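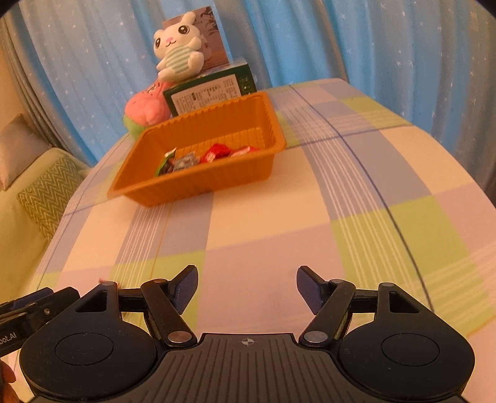 Pastel plaid sheets back on the bed, so it must be quilt season in my head again.

Okay, a thread about quilts, because I finished my first full-size one on 8th February and I haven't shut up about it at home, so now it's your turn!

1/ The pattern is called Ternport and it's all half-square triangles. All of it. 218 of them, if you were wondering, and I trimmed every single one while listening to old radio plays. My neighbours must think I'm solving murders up here.

2/ If you haven't made a half-square triangle before: two squares, right sides together, draw a line corner to corner, sew on either side of the line, cut along it. Open it up and you've got two little two-colour squares. I gasped the first time. I still sort of gasp.

3/ Colours! I went with mustard, a greyish green and one very loud orange that my sister told me to leave out. I did not leave it out. It's the best bit of the whole quilt and she's since asked for a cushion in it.

4/ Most of the fabric came from Fima, the little shop up the hill past the bakery. They have a remnant bin by the door and you have to get in there early (I mean it, people bring their own baskets).

5/ Big thank you to Mesfin Dinsa, who runs the evening class and taught me to press my seams instead of ironing them. Up and down with the iron, no sliding. My first blocks were all wonky parallelograms and I'd been blaming the ruler.

6/ Someone asked about thread. I used plain cotton in a mid grey for the piecing and it disappeared into everything, even the mustard. Went through 300 metres on the borders and binding alone, so buy the bigger spool.

7/ Batting: wool blend. It's so light! I had cotton in the baby quilt I made last July and that's lovely too, just flatter. The wool one puffs up between the quilting lines and makes even my wobbly bits look planned.

8/ I hand quilted it. Yes, the whole thing. Took up the dining table for ages and we ate dinner on our knees. I'd do it again tomorrow. There's something about an hour with a needle and a cup of tea going cold beside you.

9/ Things I'd change: I'd wash the orange first. I used three colour catcher sheets in the machine and stood there watching the door like it was the footy final. No bleeding, phew, but my nerves can't take another one.

10/ Next up is Zotunham, a pattern with curves. CURVES. Mesfin says pin the middle, then the ends, then ease in the rest and breathe. I've cut out nine practice pieces from an old pillowcase and the fourth one is nearly round.

11/ If you've got a favourite way of doing curved seams, please tell me, I'll read every reply. And if you're local and want to come along to class, there are a couple of spare machines and somebody always brings slice.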